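Cingate Terminal and Seal Reference Data
Release 2, dated 3 Mar 2024

Overview

The Cingate reference data lists crimp terminals, wire seals, cavity plugs and connector housings used in the repair of low-voltage harnesses on farm and construction equipment. It is maintained by the Urkau parts documentation office and distributed to dealers, independent repair shops and training centers. The current release contains 2,593 part records in 32 connector families.

The data is intended for matching a terminal and seal to a given wire size and housing. It does not contain prices, stock levels or lead times. Users who require those fields should join the file to their own inventory system on the column part_no.

Contents

parts.csv: one row per part number, including superseded numbers.
families.csv: one row per connector family, with cavity counts and keying options.
crimp.csv: crimp height and width limits by terminal and wire gauge.
kits.csv: the composition of the 40 service kits sold through the Umdale warehouse.
CHANGES.txt: corrections made between releases.
LICENSE.txt: terms of use.

All CSV files are encoded in UTF-8 with a header row and comma separators. Empty cells mean that a value has not been established. They do not mean zero.

Principal fields

part_no: manufacturer number with spaces and hyphens removed. Leading zeros are retained, so the column must be imported as text.
family_id: key to families.csv.
gender: P for pin or blade, S for socket or barrel.
awg_min, awg_max: smallest and largest wire accepted. Metric cable is recorded separately in mm2_min and mm2_max and is not converted.
insul_od_mm: permitted outside diameter of the insulation, given as a range.
seal_color: color named in the supplier listing. Color is not a reliable identifier across families and should never be used alone to select a seal.
plating: T for tin, G for gold, N for nickel. Terminals of different plating should not be mated.
superseded_by: replacement part number, where one has been issued.

Sources and preparation

Records were compiled from supplier listings and from parts held in the Sheehan sample room. Where a listing and a sample disagreed, the sample was measured a second time and the measured value was entered with the flag M in the column source. Crimp limits were taken only from supplier documents. Units were normalized in February, and duplicate part numbers were merged under the oldest valid record. 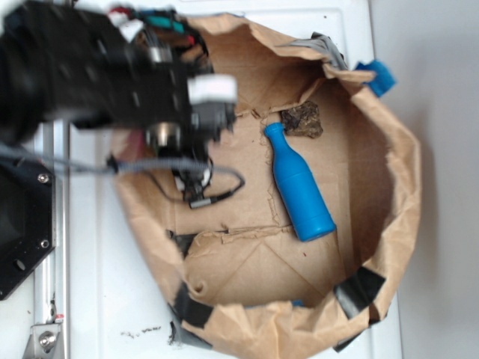

Known limitations

Fuse holders and ring terminals are covered only in part. Records for gold-plated sockets in the smaller families often lack an insulation range. Kit contents reflect the composition at the time of release; older kits still on a dealer's shelf may contain a different mix of seals. Aftermarket equivalents are not included, even where they are known to fit.

The file crimp.csv applies to the tool and die named in each row. Values must not be carried over to another die set. A pull test on a sample crimp remains the responsibility of the shop performing the repair.

Loading the data

Import parts.csv first, followed by families.csv and crimp.csv. The key family_id must resolve for every part row. Spreadsheet programs may change long part numbers to scientific notation when a file is opened directly, and the text import option should be used instead. A shortened file containing the first 50 part rows is supplied as parts_sample.csv for testing import scripts.

Corrections

Reports of errors should state the part number, the column concerned and the source of the proposed value. Reports are reviewed by Jui-lin Chien, data editor, and accepted changes are entered in CHANGES.txt with the next release. Requests to add a connector family should include a supplier drawing or a physical sample of both mating halves.

Terms of use

The data may be copied and used within a repair business or training program without charge. Redistribution in modified form requires that the changes be marked and that the Cingate name be removed from the file titles.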